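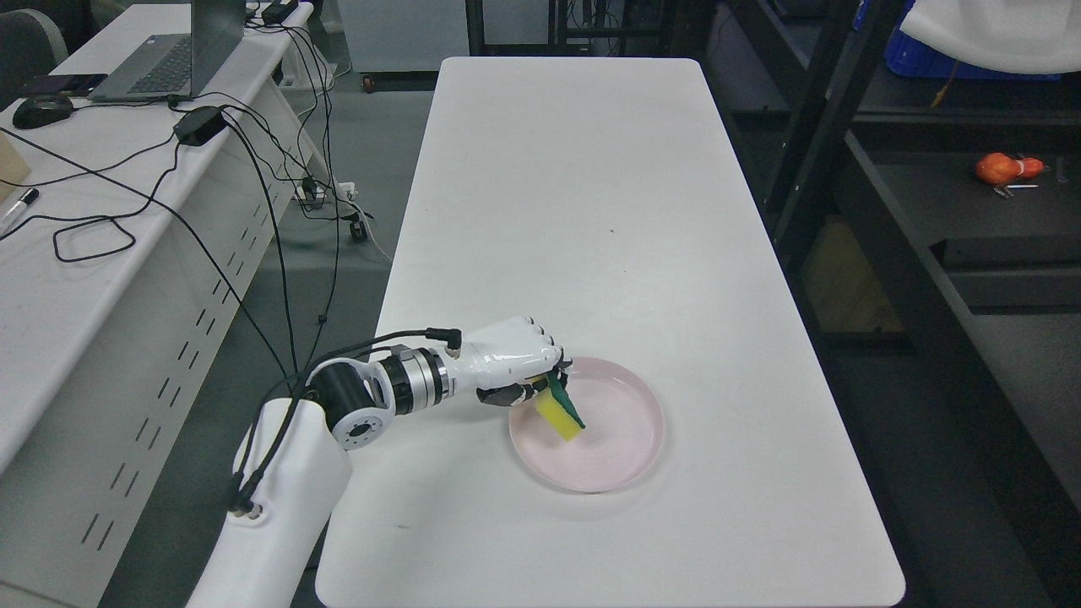 Browse Journals Authors Submit Sign in

Articles > Household Studies > Volume 23 > Section 3

3. How people divide the evening dishes

Dishwashing by hand has been treated as a leftover topic in household time research, and we think that is a real loss. It happens nearly every day, it has a clear beginning and a fuzzy end, and people have wonderfully strong opinions about it! The diary data collected for the Brivik survey let us look at it more closely than earlier work could. Participants in 300 homes kept a paper diary for 28 days in June, writing down who washed, who dried, and who put things away. After removing pages with no times on them, we had 2,195 usable evening entries.

Figure 3. Holding a sponge over a plate.

The first thing that stands out is how often washing and drying are split between two people, even in homes with a working dishwasher. Plates and glasses go in the machine, while pans, knives and "the good bowls" (a phrase that turns up again and again in the diaries) are done by hand, and a second person tends to drift in for the drying. Vlachopoulos calls this the drift-in pattern, and we have kept his term. It is most common in the Wallent homes and rarer in Irkov, where kitchens are smaller and the drying rack does most of the work.

We were also delighted by the notes in the margins. Diary keepers were never asked to write about talk, yet many did: a school problem raised over the rinsing, a phone call put on speaker, a long argument about whether glasses go first. Tsolakis homes wrote the most of these, possibly owing to the wider margins on the second print run of the diary. We coded the notes by topic and return to them in Section 5.

One limit should be kept in mind. Each home had a single diary keeper, and keepers may record their own share of the work more fully than anyone else's. We compared the entries with short exit interviews in 23 homes and found the same order of tasks, but a lower share of solo washing.

Correspondence: Stavros Vlachopoulos

We use cookies to remember your reading settings. Accept | Manage choices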